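The Rosteo kit, after a few months of living with it

I promised a few of you I'd write up the Rosteo starter kit once I'd spent real time with it, and my inbox says I've stalled long enough. So, for the Jun 23, 2025 issue, let's do it!

Quick background if you missed the February newsletter: Rosteo is the two-arm package Machala sells to small shops like mine, the kind with more odd jobs than people. You get two arms, the grippers, a wrist camera, the teaching software and a setup call. I went for the plan with 5 hours of remote help, and I burned through 2 of them on day one because I'd mixed up left and right in the software (my fault, the manual is quite clear about it).

What do I like? Teaching it. You move the arms through the job, save it, fix the bits that look silly, and run it again. I had 154 saved runs by the time I sat down to write this, plenty of them terrible. The grippers are better than I expected on floppy stuff, which was my big worry — most of what comes through my door is soft goods, and cloth never sits the same way two times in a row.

What bugs me? The price of spares, mostly. And the software makes you name every run before it will save, so I now own a long list of things called "test again" and "test again b." Sabina Kadlec, who edits this newsletter and has the Famden kit at her place, tells me hers saves everything on its own. I'm jealous.

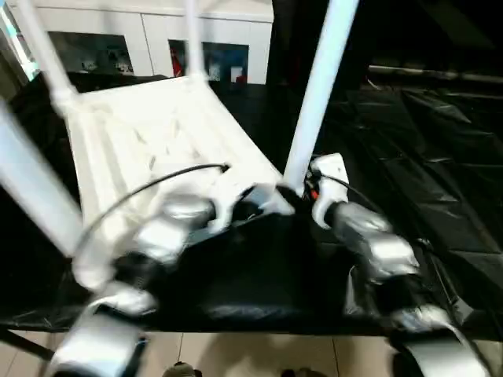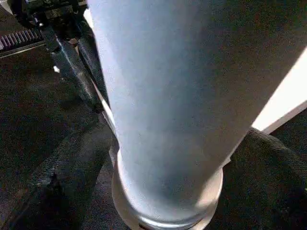 Machala quotes a life of 3,000 cycles for the finger pads before you should swap them, and I'm nowhere near that, so ask me again in the winter. What I can talk about is how I set up for soft work. My advice is to get the thing you're handling up on a tray with a bit of pattern to it, like the white ribbed one I've got there with the black piece lying across it. I also wish I'd thought harder about color before I bought anything, as black cloth between white grippers is easy for me to follow by eye, and I do a lot of watching. If you're shopping between this and the Esov bundle, the Esov is cheaper but you don't get the wrist camera, and I'd miss that view more than anything else in the box. Send me your questions and I'll get to them next issue.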